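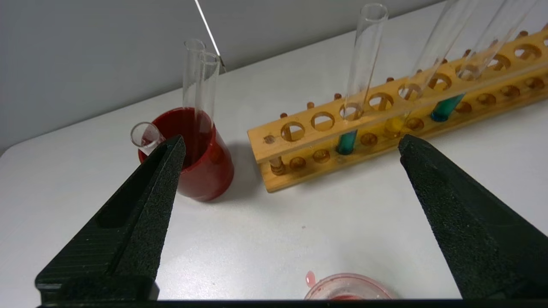

Red liquid in a glass flask, with a wooden test tube rack on the same table.

Jorkia Valley Private Well Survey
Progress report to the funder, Phase 2

The grant pays for nitrate and hardness testing of private wells in the lower Jorkia Valley, a record of well construction for each property, and a mailed result letter to every household that takes part. Phase 1 covered the mailing list, the consent form and the sampling method. Phase 2 covers enrollment, the first sampling round and the first set of letters. The repeat round and the final map belong to Phase 3 and are mentioned only where Phase 2 work affects them.

Enrollment is closed. The target in the grant agreement was 300 wells, and 316 are enrolled. The extra wells will be sampled under the existing budget. Most of the margin is expected to be lost to properties that change hands, wells taken out of service, and owners who do not reply when an appointment is offered.

First-round samples have been collected from 129 wells. This is behind the schedule in the agreement. Collection stopped when the low road along the river was closed for culvert work, and the wells on the far side could not be reached within the holding time for unpreserved nitrate samples. The route has been redrawn so that the far side is sampled in the morning and the Ustport side after noon. Coolers now go out with fresh ice at the start of both runs.
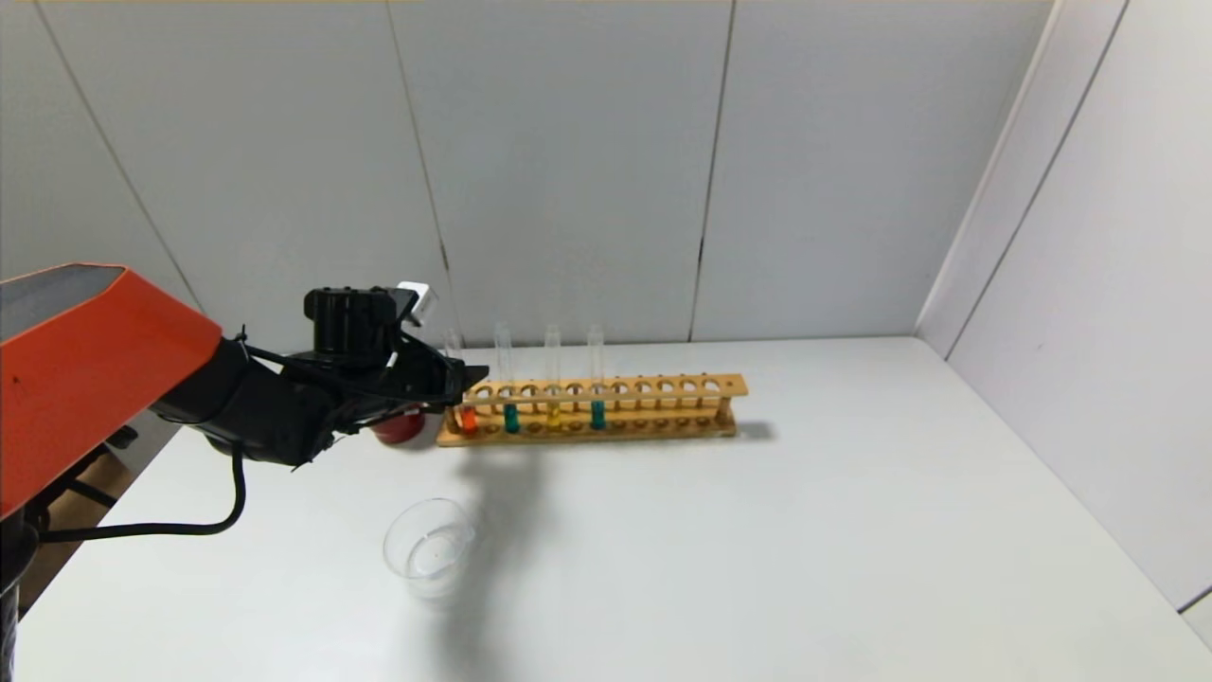
Ustport, April

Field method. Samples are taken from the tap closest to the wellhead and ahead of any softener or filter. The tap is run until the temperature reading is steady. Where the only available tap is behind a softener, the hardness result is marked as treated water and left out of the hardness summary. Nitrate is reported in these cases with a note. Aerators are removed before filling. Field blanks travel with every run and duplicates are taken at wells selected before the crew leaves the office.

One change was made to the method in this period. The earlier field sheet asked for well depth but did not say where the figure came from. Owners were giving depth from memory, from the driller's log and from the pump installer's invoice, and these often disagreed. The sheet now has a source box next to the depth. Sheets filled out before the change are being checked against drilling logs where a log exists. Where no log can be found, depth will be listed as owner-reported.

Results so far. Nitrate is higher in the shallow dug wells on the terrace east of Ustport than in the drilled wells on the slope. The pattern matches what the older county records suggest, but the terrace is overrepresented in the first-round samples and no average for the valley should be drawn from them. Hardness varies widely over short distances. Duplicate results have stayed within the limits in the quality plan. One batch of blanks showed low-level nitrate and was traced to a container of rinse water. The samples linked to that batch have been rerun from retained volume and the original values withdrawn.
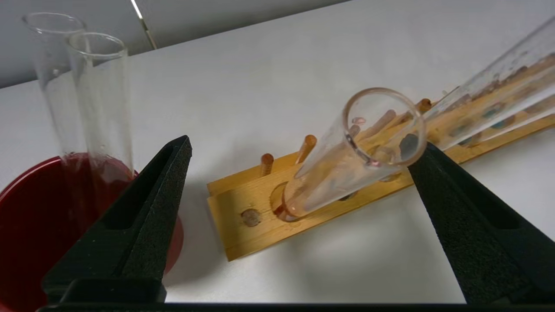 Data and reporting

Records were moved from the shared spreadsheet to the Zolter database during this period. The transfer took longer than planned. Parcel numbers in the spreadsheet had lost their leading zeros, so records could not be matched to the county parcel file until the numbers were repaired. Well locations are stored at full precision but will be shown on the public map only by grid cell, as the consent form states.

Result letters are mailed after the second data check. Households with nitrate above the drinking water standard are called first and receive the letter afterward. The letter was shortened after early readers had trouble finding their own result on the page. The result now comes in the first paragraph, and the explanation of units is on the back.

Spending

Travel is over the line for this period as a result of the longer route. Printing is under. We ask to move funds from printing to travel within the existing total. The Rawat sampling area, which was held back until access letters were returned, is now cleared for the next run and needs no added money. 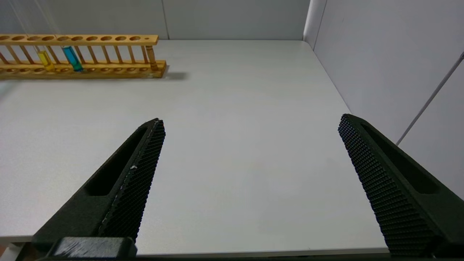

Will the delay in the first round move the date of the final map?

The final map date stays the same if the Rawat area and the far side of the river are finished before the water table drops in late summer. If they are not, the remaining wells will be sampled once only and marked as single-visit on the map.

Work planned for the next period: complete the Rawat run, finish the check of well depths against drilling logs, mail the second set of result letters, and send the draft grid map to the funder for comment. The revised field sheet and the budget transfer form are attached.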